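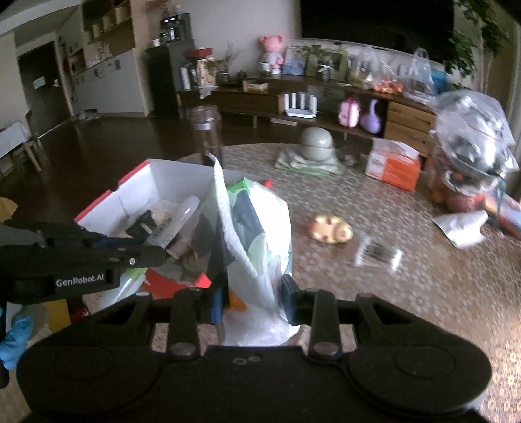

How long should you hold the fingers closed before you start moving the item?

Long enough to see the bag stop shifting, then one more beat. At Katura we write that down as half a second and nobody has argued me out of it yet.

OK so, rules. I promised Relu Chiriac I'd get our house rules for hand-held gripper work out of my notebook and onto the blog before 22nd September and I'm cutting it close. Rough version. Comments open.

Start and end. Both grippers visible at the start of a take, both visible at the end. Fingers open. If you start recording with something already in your grip, bin it and go again. Takes me ten seconds, saves Relu an afternoon.

Soft bags. Grip them low, on the part with something in it. Pulling by the top strip is tempting and it's wrong. The pads fold the plastic over and then you're teaching the fold. If the print on the bag is busy (leaves, stripes, whatever), slow down a bit, it's harder to tell later where pad ends and bag begins.

Don't tidy. Big one. People want to clear the table first. Leave the tissues, leave the toys, leave the jar. Move glass if it's in the path of your elbow, otherwise hands off. We lost a whole batch in July to a very nice person who wiped everything down and lined it all up by height. 200 takes. Useless for what we wanted.

Two hands. One leads, one waits. The waiting gripper comes in from the side and stops short, it does not hover over the leading one. If they touch, say so in the notes. Dont pretend it didn't happen.

Gloves. Same color both hands for the whole session. Check the fingertips for tears at the break.

Batches are 50 takes, then you stop. Put the grippers down, drink something, walk about. I used to run 80 and the last thirty were garbage, wrists going stiff, everything tilting left.

Drops. Keep them. Keep the fumble and the regrasp too, all one take. Joni Hämäläinen disagrees with me here, he wants drops split off into their own folder, and for the Skandcombe job he got his way. Fine. But mark them either way.

Cleaning the pads: dry cloth after every batch. No alcohol wipes, ours went shiny and started slipping on plastic.

Total under these rules so far is 2,648 takes, rejects not counted. Reject rate went down once we put the starting rule in, I dont have the number on me, will add it.

Still undecided: what to do about food. Produce bruises and then it isn't the same object on take forty as on take one. Swap it halfway? Log it and carry on? Leaning towards swap. If you've got a rule that works pls send it, I'm rewriteing that section this week.

Next post is labels. Relu has opinions.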